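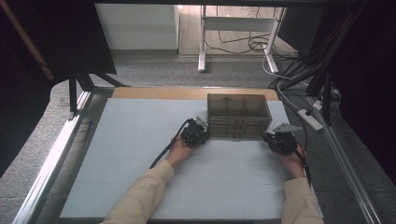

Roltadlow drawer unit, smoky brown, on a white work surface

Roltadlow Desktop Drawer Unit, Smoky Brown

Manufacturer: Girora
Distributor to schools, clinics and public offices: Covari
Category: Small storage, desk and counter
Page last revised: December 24, 2019

Overview

The Roltadlow is a small drawer unit for desks, counters and shelves. It is made of tinted see-through plastic, and the contents can be checked without opening the drawers. The unit is intended for light articles in daily use, such as paper clips, stamps, labels, spare keys, sewing notions, cosmetics and small stationery.

The unit is supplied assembled. No tools are required, and the drawers may be used as soon as the packing tape has been removed from the outside of the body.

Color and finish

Smoky brown is the standard color of the series. The tint softens the look of mixed contents on an open desk while leaving them recognizable through the walls. Departments that need a fully clear unit should ask for the Guo version, which has the same body and drawers without the tint. Drawers from the two versions can be exchanged with one another.

Slight differences in shade may be found between production lots. Customers who are furnishing one room in several stages are advised to order all units together where possible. Covari will supply from a single lot on request, provided that the request is made at the time of ordering.

Drawers and handles

Each unit has 3 drawers, and each drawer has a bar-shaped handle. The handle may be held from above or below, and it leaves enough room for a gloved finger.

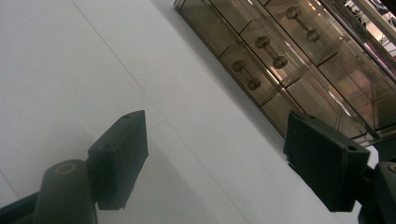 The drawers slide directly on the body, with no metal runners to oil or adjust. They can be taken out completely for filling or washing. To remove a drawer, draw it forward until it meets the stop, raise the front slightly and continue to pull. To replace it, set the back edge on the guides and push evenly with the palm. A drawer that binds has usually been inserted at an angle and should be taken out and seated again. It should not be forced.

Loose dividers are available for customers who wish to keep small items apart. They are sold in packs and fit every drawer in the series.

Placement

The unit should stand on a level surface. The base is flat and may be used on wood, metal, laminate or glass. On polished tops a thin felt sheet is recommended, particularly where the drawers are opened many times a day. The unit should be kept away from radiators, lamps and windows that receive strong afternoon sun. Long exposure to heat can warp the body and cause the drawers to stick.

Two units may be stacked when the lower one is filled evenly. Higher stacks are not recommended on public counters or in rooms used by young children. Heavy articles should be placed in the bottom drawer.

Care

Dust with a soft dry cloth. Marks may be removed with lukewarm water and a small amount of dish soap, after which the surface should be wiped dry to prevent water spots. Alcohol, acetone, window cleaner and scouring powder must not be used, as they cloud the plastic and may cause fine cracks near the corners. The unit and its drawers are not suitable for dishwashers.

Adhesive labels can be applied to the drawer fronts. Labels left in place for long periods should be softened with a warm damp cloth before they are peeled away. Paper labels intended for freezer use tend to leave residue and are best avoided.

Specifications

Type: desktop drawer unit
Drawers: 3
Handles: bar-shaped, one to each drawer
Material: tinted plastic
Color: smoky brown
Weight, empty: 700 grams
Assembly: none required
Indoor use only

Ordering

Single units are sold through office supply dealers. Institutional orders are handled by Covari and begin at 80 units, which may be divided among several delivery addresses within the same organization. Stock at the Covari warehouse is normally kept at around 4,000 units. Larger quantities are made to order, and a delivery date is confirmed in writing once the order has been accepted.

The next production run is planned for February. Orders for matching drawers and divider packs may be added to it until the run is closed.

Replacement parts

Drawers, handles and dividers can be ordered separately. The part code is molded into the underside of each drawer and should be quoted in full. The body of the unit is not sold as a separate part.

Units that arrive cracked or with a missing drawer will be replaced at no charge. The original carton should be kept until the claim has been settled.

Inquiries concerning institutional orders, lot matching and replacement parts should be addressed to Qiuyue Fan, Customer Accounts, Covari.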